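# Rinwood 2 Desk Shelf

I've been making these since April, and I still get a bit giddy when a new batch comes off the glue-up bench. The Rinwood 2 is a low shelf that sits at the back of your desk. Your monitor goes on top, your keyboard slides underneath when you want to eat lunch like a person, and the little cubby at the left end takes all the stuff that used to live in a heap by your mouse (mine had three dead pens and a tape measure in it within an hour).

The first version was fine! I liked it! But it sagged if you put a big heavy screen right in the middle, and I got enough emails about that to go back and redo the legs. So now there's a center foot, set back far enough that a full-size keyboard still clears it.

**What you get**

- One shelf, solid ash, oiled (no varnish, it shows every mug ring)
- Three feet, already attached
- A strip of cork for under the feet
- A spare strip of cork, because I lose mine

**Size:** 2,829 square centimeters of top surface, if you like your numbers odd. The length and depth are on the Carkine order form, along with the paper template. Please print the template. Tape it to your desk, leave it there for a day, and bump into it a few times before you buy.

I get asked a lot whether you can keep a computer tower on it. No, please don't. It's a monitor shelf. Towers are heavy and they hum, and the hum goes right through ash. Put yours on the floor or on a side table where you can still get the panel off.

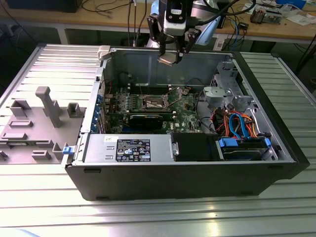
Romoso wrote in to say the tower went on a low stool next to the desk, the shelf stayed on top for the screen, and the only gripe was that the cable slot could be wider. Fair point, and I've since opened the slot up so a chunky display plug goes through without any wrestling.

**Finish**

Natural is the one I keep in stock. The darker one, Ding, is a walnut-colored oil and takes an extra week (two coats, and it dries slowly when it's damp out). Ding does mark more easily than natural, so if you have a cat who walks across your desk, go natural.

**Care**

Wipe it with a barely damp cloth. Once a year, rub in a little furniture oil and leave it overnight. Skip the spray polish, it goes gummy in the corners of the cubby and then you're in there with a toothpick.

**Ordering**

Batch number 456 is open now. Shipping is flat rate, and returns are fine as long as it hasn't been oiled or drilled.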